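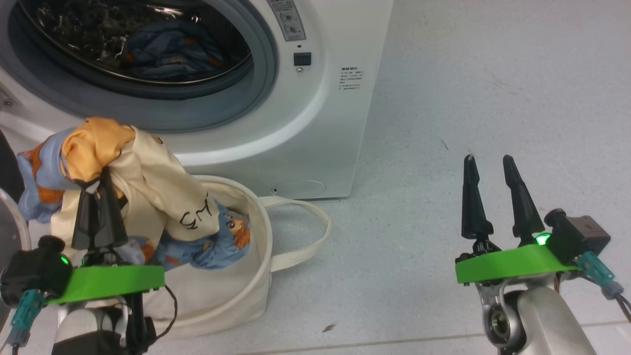

My first month on the Redham grant desk

I started at the Zindmont regional development fund in December, after nine years in commercial lending. A few people from my old branch have asked what the work is like, so I am putting it down once and will send them the link.

The fund lends to small firms and councils in the region. Most of the money comes from larger public lenders and we pass it on, with conditions. My desk covers Redham and the villages east of it. The smallest loan on my list is 2,000 euros, for a bakery's second oven. The largest is for a water main and I only handle the reporting on that one.

The first surprise was the amount of reading. A bank wants three years of accounts and a business plan. We want those too, but also the procurement rules the borrower will follow, a note on who owns the land, and a statement of other public money received. My handover folder ran to 416 pages and covered 14 live loans. I read it on the train over two weeks and made a one-page sheet for each loan, which I should have done on day one.

Lungile Nel had the desk before me and has moved to the credit team on the floor above. She left good notes. Where a borrower was slow to answer emails she had written down the best time to ring, and that has saved me more hours than any of the training.

Site visits

I have done four so far. The one I learned most from was Panano, a joinery firm that borrowed to replace its dust extraction. Aminu Oyelaran runs the place with his brother-in-law. He had the invoices ready in date order and then asked me why we needed the bank statements as well, when the invoices were stamped paid. I didn't have a good answer that morning. I asked when I got back, and it comes down to our own lender's audit rules. I rang and told him so. He was fine about it.

The visits take longer than they look on the calendar. Redham is an hour by bus from the office and the afternoon service is thin, so one visit is most of a day.

The system

We use a package called Xenos for disbursements. It is slow and it logs you out after ten minutes, with no warning and no saved draft. I now write everything in a text file first and paste it in. Kagiso Maluleke in IT says a new version is due in spring.

Pay and hours

I took a small cut. I am home by six most evenings, which I wasn't before, and the pension is better. I have not worked out yet whether it evens out.

Next month is the half-year report to the board. I have the tables for nine of the loans and am still waiting on figures for the other five.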